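# Stehen, wo das Licht ist

*Wie ein Planungsbüro die Zone vor dem Fenster als Arbeitsfläche zurückgewinnt*

In den meisten Wohnungen bleibt der Streifen vor dem Fenster ungenutzt. Unter der Brüstung hängt der Heizkörper, davor steht bestenfalls eine Pflanze, und der Tisch befindet sich in der Raummitte unter der Deckenleuchte. Lichttechnisch ist das die schlechtere Lösung. Die Beleuchtungsstärke durch Tageslicht fällt mit dem Abstand zur Fassade steil ab, und wer in der Tiefe des Raums arbeitet, schaltet im Winter schon am frühen Nachmittag die Lampe ein.

Corina Thaler plant beim Büro Prillside Innenausbauten im Bestand. Ihr Ausgangspunkt ist der Grundriss mit eingetragener Brüstungshöhe. Bei einem Umbau, der im März abgeschlossen wurde, lag die Brüstung auf 79 Zentimetern. Für eine sitzende Tätigkeit ist das als Tischhöhe zu viel, für eine stehende zu wenig. Das Büro setzte deshalb eine Konsole auf zwei verstellbare Träger und ließ sie vor dem Fensterbrett nach oben fahren.

## Höhe und Tiefe

Für Arbeiten mit beiden Händen im Stehen orientiert sich Thaler an der Ellbogenhöhe der Person, die den Platz überwiegend nutzt. Feine Tätigkeiten liegen etwas darüber, kraftbetonte darunter. Die Verstellung erfolgt in Rasten, ohne Motor. »Ein Antrieb will gewartet werden, eine Raste nicht«, sagt sie.

Die Tiefe der Konsole beträgt 76 Millimeter weniger als ursprünglich gezeichnet. Kilian Lanz, der den Ausbau ausführte, hatte auf die Fensterflügel hingewiesen: Sie öffnen nach innen und wären an der Vorderkante angestoßen. Die Kürzung kostet Ablage, hält aber die Lüftung frei. Über dem Heizkörper blieb ein Schlitz, damit die warme Luft weiterhin an der Scheibe aufsteigt. Wird er zugestellt, sinkt die Oberflächentemperatur des Glases und am Rand kann sich Kondensat bilden.

## Blendung

Die Blickrichtung zum Fenster gilt in Büros als problematisch, solange ein Bildschirm im Spiel ist. Der Kontrast zwischen heller Fläche und Anzeige ermüdet die Augen. Bei Handarbeit verschiebt sich die Bewertung. Der eigene Körper wirft keinen Schatten auf das Werkstück, und der Blick kann zwischendurch in die Ferne gehen. Störend bleibt die tief stehende Sonne. Am 21. Dezember erreicht sie mittags ihren niedrigsten Stand und scheint durch ein Südfenster weit in den Raum hinein. 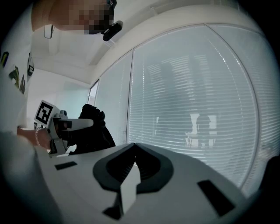

*Stehend, mit Blickrichtung zum Fenster: Gearbeitet wird mit nach vorn gestrecktem Unterarm.*

Prillside verwendet gegen die Blendung ein Gewebe von Nunirow, das von unten nach oben gezogen wird. Der obere Teil der Scheibe bleibt frei und versorgt die Raumtiefe. Ein herkömmliches Rollo schließt genau dort zuerst, wo das meiste Licht einfällt.

## Bewegungsfläche

Hinter der stehenden Person sieht Thaler einen freien Streifen vor, der sich bei beengten Grundrissen um bis zu 20 Prozent verringern darf. Weiter geht sie nicht herunter, weil sonst niemand mehr vorbeikommt. Teppiche entfallen in diesem Bereich – auf einer losen Kante steht man schlecht. Steckdosen sitzen seitlich in der Laibung. Lanz hat sie dort auf halber Höhe zwischen Konsole und Sturz montiert, mit der Öffnung zur Raumseite.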